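Community Help Desk > Health Facilities > Supplies and Storage

Keys and responsibility for a shared treatment cart in a small clinic

Posted by Henryk Dudek

I manage the front office of an outpatient clinic in Sturovville. The clinic has one treatment cart, which is shared by the morning and evening staff. It holds dressings, gloves, boxed over-the-counter medicines and a few prescription items that are not controlled substances. Until last October each shift had its own supply closet. The closets were given up when the building was divided, and everything now goes through the cart.

The present arrangement is unsatisfactory. The written procedure says that the cart is to be locked whenever a nurse is not in the room. The evening staff follow this. The morning staff consider it unworkable during wound clinic and lock the cart only at noon. At the last stock check, 15 items on the sheet did not agree with the contents, and neither shift accepts responsibility for the difference. I am not suggesting theft. Most of the items were gauze and saline.

I would appreciate guidance on the following: who should hold the keys, how often the contents should be checked, and whether the order of the drawers should be fixed in the written procedure or left to the staff.

Posted by Grażyna Zawadzka
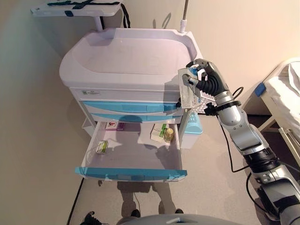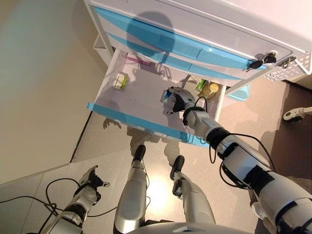
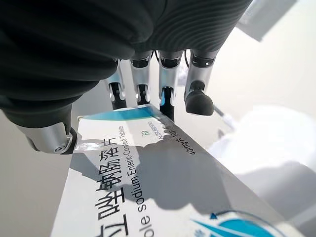
I was responsible for supply procedures at the Zitiscombe outpatient center for a number of years, and the first matter I would settle is the key. A shared cart needs one named holder at any given time, and the name must be written down at the change of shift. With keys hanging from the lock at the end of the drawers, as in the second picture, any person in the room has the use of them, and the signature on the sheet no longer tells you very much. Our rule was that the keys were either in the lock with the holder standing at the cart, or on the holder's person. A spare set was kept in a sealed envelope in the manager's office, and the seal was initialed each Thursday.

On the question of when to lock, I would advise against insisting on the present wording. A rule that half of the staff do not follow will not protect the clinic if a serious discrepancy arises. Consider allowing the cart to remain unlocked during wound clinic on the condition that the holder stays in the room and does not hand over the keys. Your state board of pharmacy may have its own requirements for the prescription items, and these should be read before any change is made — they take precedence over anything decided locally.

As to checking, a full count every day is excessive for gauze. We divided the contents into two lists. Prescription items were counted at every change of shift by the outgoing and incoming holders together. Everything else was counted once a week against a minimum level and restocked. Small differences in dressings were recorded and not investigated unless they appeared three weeks in succession.

The order of the drawers should be fixed. We kept medicines in a middle drawer and bulky items in the bottom one. The exact arrangement matters less than having a single one, with a printed copy attached to the clipboard. When the layout is changed, the old copy should be removed on the same day. We once had both versions in use for most of a month.

Posted by Ubaldo Bortolotti

Buy a cart with a keypad. We did, and the arguments about keys came to an end. Everyone has a separate code. It cost more than I would have liked, and the battery has to be replaced.

Posted by Ginette Perron

I agree with most of what Ms. Zawadzka has written, with one reservation. Joint counting at every change of shift requires that the two shifts overlap. In our clinic they do not, and for a long time the sheet was signed by one person in both columns. If your evening nurse arrives after the morning nurse has left, you should either pay for five minutes of overlap or accept a single count and say so in the procedure.

I would also ask Mr. Dudek to check whether the 15 items were ever entered correctly. When stock is moved from closets to a cart, the opening count is frequently copied from the old closet sheets. Ours showed 67 rolls of tape, which would not have fitted in the cart at all. A fresh opening count, signed by one person from each shift, may remove a good part of the disagreement before any rule is changed.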